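The black shirt problem

I own too many black shirts. I found this out on Tuesday, when I took everything off the closet rod and laid it on the bed, and the bed went dark. Long sleeves, mostly. Small buttons, mostly. If you had asked me that morning to describe my wardrobe I would have said "varied" and believed it.

In my defense, they're all slightly different. One is from Gistow, bought on sale for a job interview where I wanted to look serious. One is its replacement, bought after I decided the first had gone gray, which it hadn't (I had been looking at it next to a newer one under the bathroom light). One has a collar that only behaves if I iron it, so it spends most of its life on the hanger feeling superior. And then there's the Fevlow, which cost me 170 dollars and is the shirt I am always saving for something. It has been to one dinner.

The thing people say about wearing black is that it saves time in the morning. It does, up to the point where you're standing in a half-lit bedroom holding two of them up to the window, trying to work out which one is missing the cuff button. I have gone to work in that shirt at least twice. You can hide it by rolling the sleeves, except that once you roll the sleeves you have to roll them evenly, and there goes your saved time.
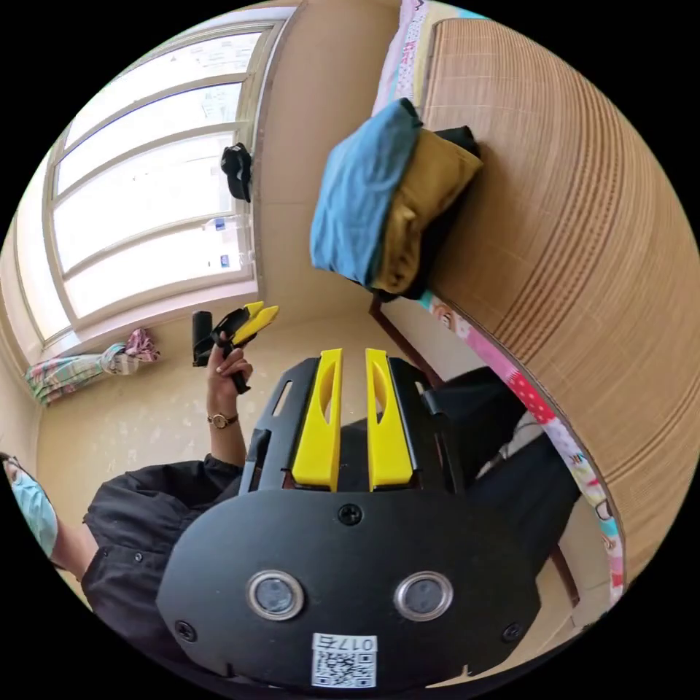
My other method for the cuff is to wear a watch over the general area and hope. I'm fond of a gold-colored face with a dark strap. It makes black look like a decision. It also catches on the sleeve every time I reach for anything above shoulder height, and I've got a small shiny patch on one cuff to show for it. I've tried moving the watch to the other wrist — I lasted until lunch.

Washing is its own hobby. I used to throw them all in with the towels, and then spend the evening picking off white lint with tape wrapped around my hand. Now they go in cold, inside out, buttons done up, with nothing pale anywhere near them. The dry cleaner, Ait Ali, charges 3 dollars a shirt and gives them back on the kind of hanger that leaves bumps in the shoulders, so I save that for the Fevlow. See above: one dinner.

Anyway, the rule I came up with was that anything I hadn't worn since November had to go. It was a good rule. It got rid of a green sweater, a striped thing I don't remember buying, and a pair of brown pants that never did anything wrong. All the black shirts passed.

I still need to sew on that button. I have a jar with nearly 200 of them, and so far the only black ones I've found are for coats.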